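Reference > Workshop Automation > Planning and Purchasing > Budgeting for a Two-Arm Workcell

Budgeting for a Two-Arm Workcell

A two-arm workcell is a pair of small robot arms, the base they bolt to, and everything you end up hanging around them. I've put together three budgets for cells like this (two for clothes handling, one for a parts bench that never got approved), so this entry leans on what I learned, with the general stuff folded in where I can manage it.

What goes in the budget

Most people start with the arms, and fair enough, they're the fun part! But the arms are just one line. My own sheet has 4 headings: arms and grippers, structure, cameras and wiring, and what I call furnishings. Structure means the aluminum rail, the wall panels and the mounting plates. Furnishings means baskets, mats, cups, and whatever else you want within reach or need to practice on. It's the cheapest heading and the one I forget every single time.

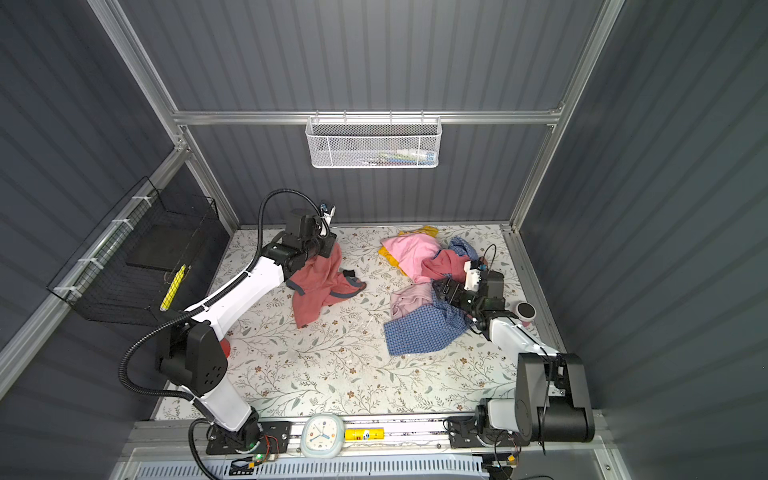
Get quotes for the structure early. When we planned the Skarbridge cell I asked two suppliers, Sesmont and Herkis, for the same rail kit cut to the same lengths. Sesmont came back at $1,361 with the corner brackets included. Herkis was cheaper on paper, but the brackets were a separate line at $527, and the delivery date was in June, when we wanted to be running by spring. I went with Sesmont and I'd do it again, though I did grumble about the shipping.

One or two arms?

If you handle rigid parts, one arm may be plenty. Cloth is another matter. A shirt sags and bunches up, and it's a big help to have a second gripper that can hold one side down or sort through the rest of the pile. Two arms also means two base plates, two sets of boards, two cable runs and two of every spare, so don't just double the arm price and call it done (I did that on my first sheet and had to go back and ask for more, which was not a great afternoon).

Laying out the space

Draw the cell before you buy the rail. I tape the outline on the floor, set cardboard where the arms will go, and walk around it for a day or so. Small cells fill up faster than you'd think. Storage is what I'd plan hardest for, and going up the sides is usually the cheap way to do it. Wire baskets cost next to nothing compared with a wider base. 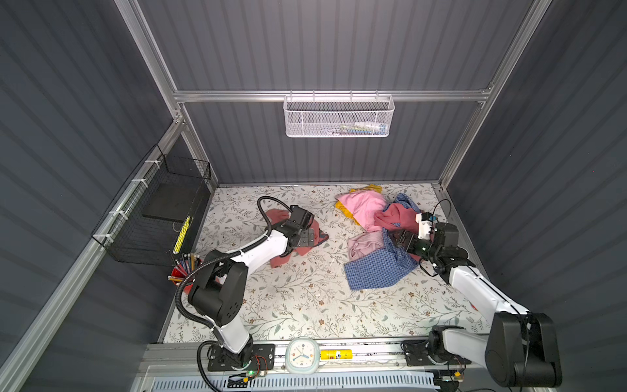 Fasteners deserve their own line, even a small one. I used to lump them in with "misc" and then wonder where the money went. Zip ties, hooks, T-nuts, spare bolts, it all adds up, and I now put in a flat $100 for the lot. You don't need fancy brackets for light storage either: the black mesh basket on the left rail is held on with two white cable ties, and the white one at the back just hangs from small hooks. Save the proper hardware for the arm bases, where it matters.

Test materials

For clothes work you'll want a mix of colors and at least one pattern. Plain shirts only tell you so much. Thrift stores are great for this, and I keep the receipts with everything else so the line doesn't vanish from the books. Buy more than you think you'll use, and wash it all first!

Spares and the second year

The Yu planning sheet, the one our shop has used since before I got here, has a column for year two, and I'd copy that idea no matter what else you do. Gripper pads, cables and a spare camera go there. So does your own time, if your shop bills for it. Mine does, sort of.

Entry last revised 2/1/20

Contact the editors | Copyright Workshop Automation Reference | Back to top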